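# Zippered Pouches: Your Questions Answered

Hello and welcome! I'm Selina Hubmann, and I sew all the little pouches you'll find in the Turkosham shop. I get lovely emails from you all year long, and a good many of them ask the same things, so I've gathered my answers on one page where you can find them at any hour. If yours isn't covered, please do write to me anyway. I like hearing from people, even if it's only to tell me what you keep in yours.

## What sizes do you make?

Two, at the moment. The Griltitz is the small one, and it's meant for keys, lip balm, a folded bill or two and the odd cough drop. The Riedl is longer and takes a good bundle of pens, or a phone charger with its cable if you wind the cable up nicely first. People do ask for something bigger, and I have tried, but a large pouch in this same light cotton goes floppy and sad, so I'd want a heavier fabric for it. I'm still looking for one I love.

## How do I open and close the zipper without wearing it out?

My first advice is always to slow down a little. A small zipper on a soft pouch has nothing stiff behind it, so when you yank the tab upward the fabric comes along with it and the teeth take the strain at an angle.

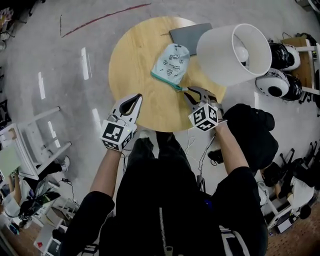

Fabric caught in the slider is the other thing I hear about most, and nearly always it's the lining. Empty the pouch, set it down on a table and smooth it out with your palm so you can see what you're doing. A teal zipper against pale blue cloth, like the one on this doodle print, makes it easy to keep an eye on the line you're following. Take hold of the pull tab itself and draw it along the zipper, low and level, keeping the other hand free to hold the fabric back. If the slider stops, back it up a tiny bit, ease the cloth out sideways, and try again. Please don't force it! I have mended plenty of linings that were perfectly fine until somebody gave them one last tug.

## My zipper feels stiff. Is it faulty?

Probably not. New zippers can be a touch grumpy for the first week or so - run yours back and forth a few times while you're watching television and it should loosen up. If it's still stiff after that, rub a plain white candle or the tip of a graphite pencil along the teeth, then wipe away the extra with a dry cloth. Go easy with the pencil on the lighter prints, as it does leave smudges. Cooking oil is a bad idea. I know it's right there in the kitchen, but it soaks into the fabric tape and you will never get it out.

## Can I wash it?

Yes, you can! Turn out the crumbs first, close the zipper, and wash it by hand in cool water with a little mild soap. Press it in a towel, pull it gently back into shape, and let it dry flat. A machine won't ruin it, but the slider knocks around in there and can scuff the print. If you're going to do it regardless (I know some of you are), pop it in a mesh bag and choose the gentlest cycle you have.

## Can I iron over the printed designs?

Iron it inside out on a low setting, and stay clear of the zipper. The teeth are nylon, and they'll go wavy if they get too warm.

## What about ink stains?

Ah, pens. Dab the spot with rubbing alcohol on a cotton ball, with a scrap of old cloth tucked inside the pouch so the ink doesn't travel to the other side. Try a hidden corner first. I can't promise you a miracle with permanent marker.

## Do the prints come back once they sell out?

Sometimes. I order fabric from Werach in small lots, and each print is cut into a run of 500 pouches. The favorites get a second run, but the mill changes its dye lots, so the blue you bought in spring may come back a shade grayer or greener. If you're hoping for a matching pair, it's safest to buy both at once.

## Will you replace a broken zipper?

I will, and gladly. Send the pouch to me clean and empty, with a note saying what happened and where to mail it back. I keep spare zippers in most of the colors. If yours is one I've run out of, I'll write and offer you the closest thing I have before I unpick anything.

## When should I order for the holidays?

Early, if you can manage it. December is my busiest month by a long way, and repairs go to the back of the line until the gift orders are out the door. Gift wrapping is plain brown paper and cotton string, and you can add a handwritten note at checkout for no extra charge.

Last updated 23 October 2025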